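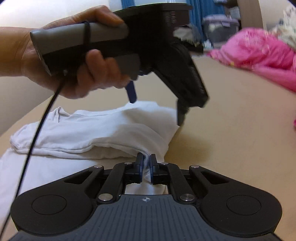
Stellan Aasen has a rumor he keeps on the wall above his desk. It is a notice from the town of Haugland, with a crest and a signature, telling residents that trash will be picked up only once every 20 days starting in January. The town never wrote it. The crest belongs to a rowing club.

"I'm fond of that one," he says. "Somebody took the trouble to get the phone number right."

Aasen checks claims for Gistness, a small site that spends its days on messages other people forwarded before breakfast. Last year he and a colleague published 132 checks between them. Most concerned local matters: closed bridges, free bus passes, a tax on rain barrels. Politicians turn up less than you'd think. "They have their own staff for making things up," he says.

The Haugland notice first reached him through a group on Jelta, the messaging app his neighbors use for lost cats and parking complaints. By noon he had been sent it 15 times, twice by his aunt. The town clerk, when he called, had already stopped answering with her name and was just saying "No, it's fake."

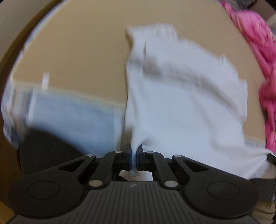 Finding where a message started is the part readers ask about, and the part Aasen likes least. He can often get back to a single group and then no further, and on Jelta a forwarded message drops the sender's name after the second hop. What he has by then is a great deal of material and one small point where it all comes together, much like the white cloth between those two black fingers, gathered into a tight twist at the grip and fanning out above it. "You want to say, there, that's the person," he says. "Usually you can say, there, that's the Rulby youth soccer parents."

The soccer parents, to be fair, took it well. One of them wrote back asking whether the bus passes were real.

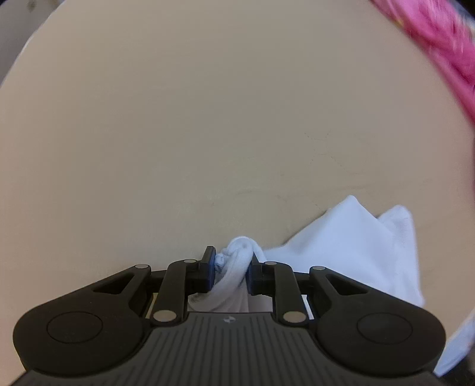
They weren't, and his correction on the passes was read by fewer people than the menu at the school in Rulby. He has made his peace with that, or says so. A check can take up to 2 days, most of it waiting for somebody to return a call, and the rumor has moved on to a new town by then with the crest swapped out.

I ask whether he has ever forwarded a fake himself. There is a pause – a long one, for a man who talks through his lunch.

"A storm warning," he says. "I brought in all the patio furniture. It was a lovely evening."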